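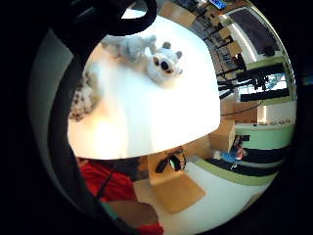
## Hand-held gripper demos with soft toys: policy grabs at nothing near the white table

Posted July 17, 2021

Hi all! I've been recording demos with a hand-held gripper (fisheye camera on the tool, no arm involved) for a simple job: pick up a plush toy from a round white table and set it down somewhere else on the tabletop. I did 42 of them over two afternoons at Plerkadden, trained on the lot, put it on the arm, and... it goes to the shiny patch on the table and closes. The toy is lying right there on its side, big black nose and all, and the arm goes for the glare.

I use two toys, a grey and white one and a white one with dark spots. The grey one is a bit better, I'd say it gets that one maybe every other try. The spotted one almost never.

Do I need way more demos? Somebody at work said 3000 and I nearly cried. Or is it the table? I can't swap the table, it's the only one that fits the arm base.

**Reply from Marcelle Guillot** (marked as helpful)

Please don't go and record 3000! I had nearly the same thing on a glossy bench at Astumside and it was the light. I bet all your demos were done at the same time of day, so the bright spot sat in the same place every time, and your toy probably sat in the same place too. The model is happy to learn "go to the spot."

What I'd try, in this order:

1. Throw a matte cloth over the table and run the policy you already have. If it wanders off somewhere new, you know it was using the glare.
2. Record 19 or 20 more with the blinds at different heights, and move the toy every single time. I mean properly move it, edge of the table too, and turn it so the head points different ways.
3. Start each demo from a different place. I used to begin from the exact same pose without noticing (my elbow liked it there).

Also slow down right before you close the fingers. Plush squashes, and if you rush it there are hardly any frames where the fingers are next to the toy but still open. Mine got a lot better from that alone.

For the spotted one, check how many of the 42 it's in. I'd guess not many.

**Second reply**

what lens? we had a Tóth one and it was terrible, changed it and no more problems

**Comment from the original poster**

Marcelle, I just looked and the spotted toy is in 2 of them. Two! I was sure I'd been switching. Cloth goes on tomorrow, and I'll do the new batch after that with the blinds. Not sure about the lens, it came with the tool and I'd have to unscrew the whole mount to read it.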